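# Korletey bottles

A list of every bottle in the Korletey store cupboard, with labels, sizes and what we know about the caps. It lives in a repository because the previous version lived on the back of a delivery note, and the delivery note went out with the cardboard in July.

Maintained by Fiifi Addo. Complaints about spelling to Ermanno Sorrentino, who typed in most of the first half and has views on the hyphen.

## What's in the folder

- `bottles.csv` - the list itself, one row per bottle
- `caps.csv` - one row per kind of cap
- `shelves.md` - where things live, or lived when last checked
- `old/` - earlier attempts, kept out of sentiment

There are 89 rows in `bottles.csv`. Of those, 35 are bottles in regular use and the rest are spares, oddments and things we are too stubborn to recycle. If you want only the useful ones, filter on `status = in_use`.

## Columns

| column | meaning |
|---|---|
| `id` | number written on the base in marker |
| `size_ml` | stated size, taken from the moulding if there is any |
| `material` | plastic or glass, nothing fancier |
| `cap_id` | matches a row in `caps.csv` |
| `stands` | `y`, `n` or `sulks` |
| `status` | `in_use`, `spare`, `doubtful` |
| `notes` | free text, sometimes too free |

`sulks` means the bottle stands up on a flat table but goes over if you put the one next to it down firmly. I wanted a number for this. Ermanno wanted a word, and he had the keyboard.

`doubtful` covers anything with a split neck, a smell, or a label that says one thing while the contents once said another. Do not put drinking water in a doubtful bottle. Do not put anything else in one either.

## How the stand test is done

Bottles are tested in pairs, on the table, uncapped and empty unless the notes say otherwise. Put the first one towards the back, where a sleeve is less likely to find it. Put the second beside it, close but not touching. Wait a moment. Move one, put it back, wait again. If both are still up, they each get a `y`.

A bottle that falls over gets a second go with a different neighbour. Two falls is an `n`. We used to allow three, until one long afternoon with the tall Trulik bottles made it clear that generosity was only prolonging things.
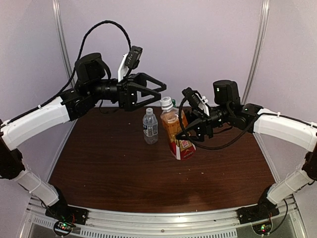
**Can I test a bottle with its cap on?**

Use the cap only if the bottle is normally stored with it, and write `capped` in the notes. A heavy cap on a thin bottle changes the result, and the next person will otherwise spend ten minutes wondering why theirs keeps falling over.

## Caps

`caps.csv` has fewer rows than you'd hope. Most of the Trulik bottles share one screw cap, and most of the Jaketti bottles share another that looks identical and isn't. It will go on for a turn and a half and then lock at an angle. If you feel it starting to do that, stop. Fiifi has a pair of pliers but would like to be asked first.

Cap rows carry `thread` (coarse, fine, push-on), `liner` (yes or no) and `fits`, a list of bottle ids separated by spaces. Blank `fits` means the cap is an orphan. Orphans go in the Pandance tin on the bottom shelf and are thrown out when the lid no longer shuts.

## Known problems

- Rows 2 and 33 may be the same bottle. The marker had rubbed off one of them and it was numbered again with great confidence.
- Sizes for the Jaketti range come from the box they arrived in. The box had been used before.
- `shelves.md` assumes people put things back.
- Some notes are in Italian. They are mostly rude about the caps.
- The glass rows were never stand-tested as a group. Results marked `y*` come from someone glancing at the shelf and seeing that they were standing.
- A few `spare` bottles have since been borrowed for the windowsill and now contain cuttings. They are still listed as spare. The cuttings disagree.

## Adding a bottle

1. Wash it and let it dry upside down on the rack.
2. Write the next free number on the base. Check the list first (see rows 2 and 33).
3. Find its cap. If it has no cap, leave `cap_id` blank and don't guess.
4. Do the stand test.
5. Add the row at the bottom. Please don't sort the file, it makes the changes impossible to read.

Sizes go in as whole millilitres. If the moulding is too faint, fill the bottle from the measuring jug to where the shoulder meets the neck and write `jug` in the notes. Filling to the brim gives a bigger number and a wet cupboard.

## Removing a bottle

Set `status` to `gone` and leave the row where it is. Numbers are not reused, however much you liked the number.

## Using the list elsewhere

Copy it, cut it up, do what you like with it. If you find you have the other half of the Jaketti caps, please write to Fiifi.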